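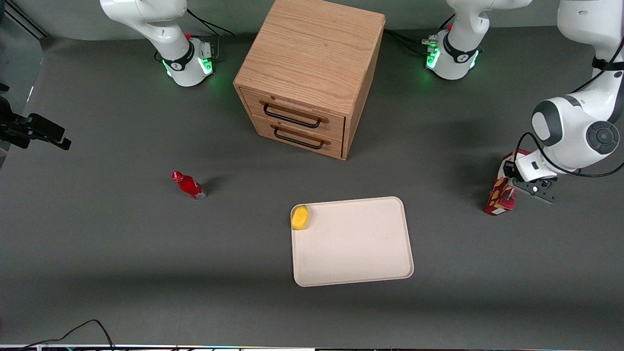
Home Forums Members Search Log in

Village Talk > Getting About

The 38 bus and the new timetable

Posted by Veronica Tănase, January, 7.40 am

Has anyone else tried the new 38 from Clandcombe since they changed it? I stood at the stop by the church this morning with my bag and my flask like a lemon, and the bus I always get has simply gone. There's one 15 minutes earlier now and then nothing until the school's gone in. I start at eight in Trekham so it's either get up in the pitch dark or be late every day. Fuming!!

marrowfat
Same here. My daughter gets it to college and she's now there before they unlock the doors. She sits in the porch with her hood up. I rang the bus company and got a very nice lad who told me the timetable was online. I know it's online, love, I'm looking at it.

Pip_of_Ludevby
I'm going to be unpopular but I think it's better. The old one never turned up when it said it would. I've been on the early one all week and it's been on time every morning, and you get a seat. The old one was rammed by the time it got to Ludevby and half the time he'd just drive past us waving.

Veronica Tănase
Glad it's working for you Pip but you're two stops from town! Try it from our end with the lane not gritted.

Pip_of_Ludevby
Fair point about the gritting. I did say unpopular.

oldgreycoat
They did this years back with the 80, if anyone remembers that. Moved it a bit, moved it a bit more, then said no one was using it and took it off. I'd write to the council now while there's still a bus to write about. Proper letter, not the form on the website. You get a reference number from the form and that's your lot.

marrowfat
The 80! I did my driving lessons so I wouldn't have to get the 80 any more.

tansy_b
Does the return still wait for the train at Wyss? That's the bit I care about. Last winter I missed it by seconds, I could see the back end of it going round the roundabout, and it was £2 wasted on a ticket I'd already bought on my phone plus a taxi.

Pip_of_Ludevby
It waits, but only the teatime one as far as I can tell. The driver said it's up to him really.

oldgreycoat
It is not up to him. It's either in the timetable or it isn't.

Pip_of_Ludevby
I'm only telling you what the man said.

tansy_b
Well I'd rather have a driver who'll hang on than one who goes by the book, so let's not get him told off please.

Veronica Tănase
Agree with tansy, leave the driver out of it, he's lovely and he once stopped for my scarf. I'm going to write to the council tonight about the morning one. If anybody wants to add their name send me a message with your stop and what time you need to be in. And if anyone drives to Trekham from the top end and fancies company, I can do petrol money and I don't talk before eight.

marrowfat
Put me down for the letter. Stop by the pub, and she needs to be in for nine.

oldgreycoat
And me. Copy in the parish clerk while you're at it.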